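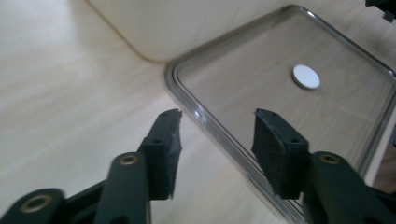 Changes to leave requests in Skotilent

From September, all leave requests at Puvden will be entered in Skotilent. The old form in Osman will stay open for reading, so you can still look up your past requests, but you can not save a new one there.

Please check your profile before the end of the summer. Open My Record, then Work Details, and look at the field Approver. For 23 employees this field is still empty, and a request without an approver stays in the status Draft. It does not go to anyone and the system does not send a warning. If your field is empty, write to the HR systems desk and give your department code.

Half days are entered in a different way than before. In Osman we typed 0.5 in the Days field. In Skotilent you choose the date first and then the line Morning or Afternoon. If you type a decimal number, the form will round it up to a full day, and your balance will be wrong until the next payroll run.

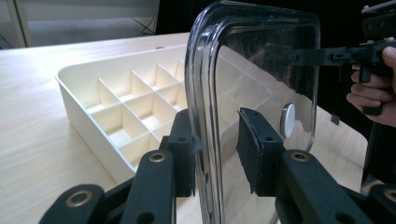

Gripper holding the rim of a clear plastic lid.

Requests for more than 16 days in a row need two approvals, one from your department and one from HR. The second approver is added by the system and you do not need to choose it. Please send such long requests early, as both persons must open it in their own task list.

Managers will see a new tab with the name Team Calendar. It shows approved leave in green and waiting leave in gray. Sick leave is not shown with its reason, only as Absent. If a person has moved to your team and is missing from the calendar, the job record has to be corrected first, and after this the calendar is updated during the night.

The short guide from Drovovov, our support partner, is on the intranet under Forms and Guides. It is two pages and can be printed.

Posted in: HR Systems, Staff News

Recent items
Resetting your Skotilent password
Payroll calendar for the second half of the year
How to update your bank details
Osman reports: which ones will be kept

This site uses cookies to remember your settings. By continuing to browse you accept their use.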